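Bemville clothing swap moves to the Worna hall
Mar 4, 2020

If you've been putting off the closet, you have a deadline now. The spring clothing swap is back, and it has outgrown the library basement, so this year we're all heading to the Worna hall on Hoxha Street. Doors open at 10, and yes, there's parking!

I went to the February planning night and heard that 81 people have already signed up for a table slot (last year it was 33, and that felt crowded). The limit is 12 pieces per person, clean and folded, with pants and tops in separate bags please.

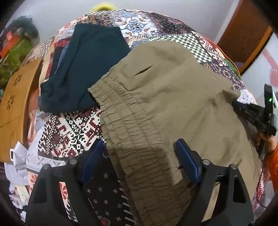 I did my own sorting on the bed last night and it took me most of the evening - I kept changing my mind about anything with an elastic waist, because those are the ones I live in all winter. Pants go fast at the swap, by the way, so if you have a pair you're on the fence about, somebody will be happy to see them.

Golar, the repair shop by the post office, is bringing 2 sewing machines and will do hems and loose buttons while you wait. No charge, but there's a jar. Kids' clothes get their own corner this time, near the stage. Leftovers go to the church rack at closing unless you pick them up by 3. Coats are welcome too, shoes are not.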